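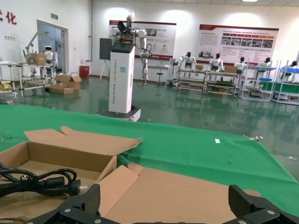

Packing and labelling of power leads – request for comment

Posted by Kwame Issahaku, 15th October

Members of the equipment stores group are asked to comment on the packing of power leads before the new procedure is issued. At present, leads arrive at the packing table coiled by whoever last used them and are placed directly in an open cardboard box. The procedure drafted for the Erkia store proposes that each lead be coiled by hand, secured with a reusable tie and labelled at the plug end. One box would hold no more than 12 leads.

Comments on the draft are welcome, particularly from sites that send boxes out regularly.

stores_plesero
Our site supports the draft with one reservation. The limit of 12 is suitable for light leads. Heavier leads with moulded plugs take up a good deal more room, and a box filled to that number will not close flat. We would prefer a limit by weight, set at 7 kilograms.

T. Leitão
I do not agree that a weight limit is practical. The packing tables at most sites have no scale, and staff would be required to carry each box to the goods desk and back. A number can be checked by looking. If heavier leads are the concern, the procedure could state a lower number for them.

stores_plesero
A lower number for heavier leads would be acceptable, provided the procedure defines which leads are heavy. Our staff should not have to judge this for themselves.

lauritsen_goods_in
May I raise the matter of the box itself? We receive cartons from several sites, and the most common fault is a base that has been folded and not taped. The flaps hold while the box is on the table and give way when it is lifted. The draft says nothing about tape. It should require two strips along the base seam before anything is placed inside.

Kwame Issahaku
Thank you. The tape requirement was in the previous version, under section 2, and was left out in error. It will be restored.

kalton_records
On labelling: the draft asks for the label at the plug end. We have found that labels there are pulled off when the lead is unplugged. Our own leads are labelled a hand's width back from the plug – the label remains readable when the lead is coiled and is seldom damaged. Of the 373 leads on our register, very few have needed a second label this year.

T. Leitão
I would ask that this remain optional. Our leads are already labelled at the plug, and relabelling them would take staff time that has not been budgeted.

kalton_records
A mixed arrangement defeats the purpose of a common procedure. The person opening the box needs to know where to look. Existing labels could stay until they wear out, with the new position used from then on.

T. Leitão
That would be workable for us.

Kwame Issahaku
The draft will be amended to include the taped base, the lower limit for heavier leads and the revised label position, with existing labels left in place until replaced. I will ask Plesero and Tiago Leitão to agree on a definition of a heavier lead and post it here before the end of October.

lauritsen_goods_in
One further point. Would the revised draft also cover small loose parts and scraps left on the packing table? These find their way into boxes, and we have no means of telling whether a part belongs to the order. We currently hold a tray of them.

Kwame Issahaku
Clearing the table before packing begins will be added as the first step. Please send a list of the parts held in the tray and I will circulate it to the other sites.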